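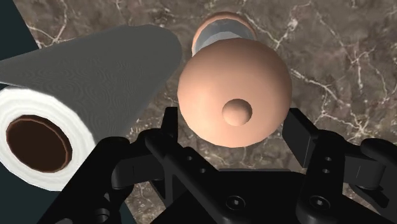 4. Setting up the grasp planner

4.1 Before you start

You will need Gotetti 2 or later, a scene that loads without red text in the console, and the gripper model from the Trimadell parts folder. If the scene loads with yellow text, carry on. There has always been yellow text.

Keep the wrist camera switched on throughout this section. The planner uses nothing else to decide where things are, and it will tell you so at length in the log if you forget.

4.2 Loading a scene

1. Open the Scenes tab and choose one of the kitchen worktop scenes.
2. Press Reset once. Pressing it twice resets the reset, and you will be back where you were with a new random seed.
3. Wait for the status light to go green, then open the wrist view.
4. Check that the fingers are fully open and that the target sits between them.

Note: Kitchen scenes come with clutter, such as a paper towel roll on its side. Leave it where it is. The planner needs something to avoid, and Parviz Hashemi spent most of December making it avoid things.

4.3 Choosing the target

1. Click the target in the wrist view. A coloured outline should follow its edge.
2. If the outline takes in a patch of worktop as well, raise Edge Strictness one step at a time. Marbled surfaces have veins, and the segmenter has a weakness for veins.
3. Open the Shape panel and set View Angle to Steep if you are looking down on the object.
4. Press Fit.

Caution: From above, a wide domed top can hide most of what it stands on. Fit will cheerfully report a short, fat object and place the grasp to suit. Move the wrist to a lower viewpoint and press Fit again before you believe the height.

4.4 Planning the grasp

1. Set Samples to 200. The slider goes up to 1000, which gives a slightly better answer and time for lunch.
2. Set Minimum Score to 70.
3. Press Plan. Candidate grasps are listed with the best at the top.
4. Select a candidate and press Preview. The ghost fingers should close on the object and pass through nothing else.
5. Press Run.

Note: If the list is empty, lower Minimum Score before you touch anything else. If it is still empty, reload the scene. Please do not edit planner.cfg, however inviting it looks.

4.5 When it goes wrong

Error 799, "no free path": the approach line crosses another object. Turn on Allow Tilt and plan again.

Fingers stop short: the collision margin is too wide. Reduce it in small steps and preview each time.

Fingers do not stop: the collision margin is zero. See above, in reverse.

Anything else: save the log and send it to Pouran Dehghan, with the seed. Logs without a seed are read with sympathy and then deleted.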